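Knit Work Gloves: The Questions I Keep Getting

I've been selling and wearing cotton string knit gloves for long enough that my inbox has turned into one long glove conversation. I finally sat down and put the questions in one place. If yours isn't in here, use the contact form and I'll get to it. Last updated 24 March 2023.

What kind of gloves are we talking about?

The plain knit ones. Off-white cotton yarn, ribbed cuff, a colored hem around the opening. You've seen them in every garage and hardware aisle in the country. I carry two lines, the Prundberg and the Deltent. The Deltent is the thicker of the two and it's what I wear myself, mostly because I have cold hands and I like a bit of padding when I'm hauling boxes.

What does the color on the hem mean?

Usually it's the size, but every maker has its own idea about which color goes with which size, so please don't buy by color alone! I had a customer order four dozen from me because the hem matched the pair in his truck, and of course his came from somebody else entirely and ran a full size bigger. Go by the measurement in the size chart.

Is there a left and a right?

Nope. The fingers are knit the same front and back, so you can flip a glove over and put it on the other hand. I do this all the time once the palm side starts looking rough. You get a fresh face to work with and the worn side goes to the back of your hand, where it doesn't matter much.

How do I know my size?

Measure around your palm at the widest spot, leaving out the thumb, and check it against the chart. If you land between two sizes, go down. Cotton knit gives a little as you wear it, and a baggy fingertip is the most annoying thing in the world when you're trying to pick up a screw.

Mine got dirty the first day. Did I do something wrong?

You used them! Off-white cotton shows everything. Gray smudges on the fingers and palm are going to be there after pretty much any job that involves metal, cardboard or an old shelf, and they don't hurt the glove at all. I keep one dirty pair by my desk for moving equipment and wiping down shelves, and a clean pair in a drawer for anything I don't want to leave prints on. 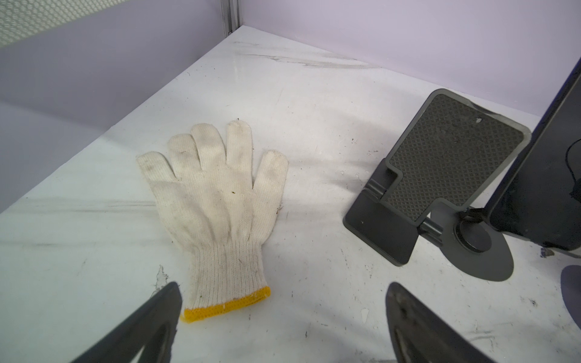

The thing I do watch for is grit. Little specks of debris get caught in the knit, and if you then go handle a painted surface or a glossy screen, those specks will scratch it. Slap the gloves together outdoors a few times before you switch jobs. A lint roller works too — weird, I know, but try it.

Can I wash them?

Yes, and they come through it pretty well. Shake them out, turn the cuffs up, and run them cold with regular detergent. I put mine in a mesh bag so they don't wander off into the sleeves of my sweatshirts. No fabric softener, please, it makes the yarn slick and you lose what little grip you had.

Will the gray come out?

Some of it. Plain dust and cardboard dirt wash out fine. Anything with oil or graphite in it leaves a shadow, and I quit fighting that years ago. A dab of dish soap rubbed in before the wash helps. Bleach gets them whiter, but it also makes the yarn weak, and then you get holes between the fingers.

How should I dry them?

Flat, with the fingers spread out so they don't dry in a wad. Tug the cuff gently back into shape while it's damp. The dryer on high will shrink them, sometimes by a whole size. (I have a whole bag of tiny gloves from before I learned this. My niece uses them for gardening.)

Do they protect against cuts? Heat? Chemicals?

No, no and no. They're for scrapes, dirt and general handling. They'll save you from a rough edge on a crate, but they won't stop a blade, and liquids go right through them. Please don't wear any knit glove near a drill press or anything else that spins. Loose yarn catches, and it catches fast.

Can I use my phone with them on?

Not with these. I take one off, poke at the screen, and put it back on, like a caveman. The Hollatach touch glove has a treated fingertip and I've tried it, but it wasn't great after a couple of washes.

Can I wear them under other gloves?

Sure, lots of people do. A thin pair under rubber gloves soaks up sweat. Get the Prundberg for that, the Deltent is too bulky and you'll end up with sausage fingers.

How many come in a bundle?

The small bundle is 34 pairs and the big one is 100 pairs. Why 34? That's how many fit in the box I could get a good price on. I sold 446 of the small ones last year, so it seems to suit people fine.

Do you sell singles?

I do, in the odds bin. Every July I sort through the leftovers and sell the mismatched ones cheap as shop rags and dusting mitts. Since they fit either hand, two mismatched gloves in the same size make a perfectly good pair — just with different hems.

When do I throw one out?

When a fingertip goes through, or when the cuff has stretched so much it won't stay on. If just one is shot, keep the other. Mine go in a Phuthong tin under the workbench, waiting for a partner.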